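Setting up the stage monitors

Before you start, switch the Cindis mixer off at the wall and turn every fader down.

1. Place one monitor in front of each singer, tilted towards the face.
2. Run a cable from each AUX output to the matching monitor. The mixer has 12 channels and 16 metres of cable is supplied for each monitor.
3. Power up the mixer first, then the monitors.
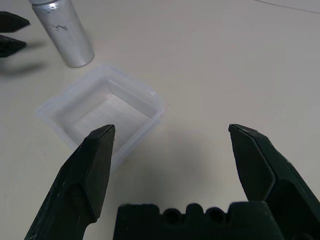 Cindis Owner's Guide, Issue 12, page 16

4. Ask the lead singer to sing at full concert level. Raise AUX 1 slowly until the voice is clear on stage.
5. Repeat for the piano, then the horns. Leave the drums out of the vocal monitors unless the band asks for them.

Note: In small halls, set the colour of the sound with the tone controls before adding more volume.

CAUTION: If you hear ringing, lower the AUX level at once. Do not cover the microphone with your hand.

6. Save the settings by holding STORE until the light stays green.

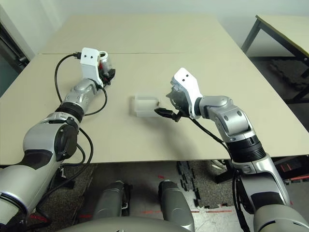
7. Label the saved settings with the name of the hall. They stay in memory when the power is off. To clear them, hold STORE and enter 1323.

For spare cables, quote part number 1323 to the Flamdale service centre.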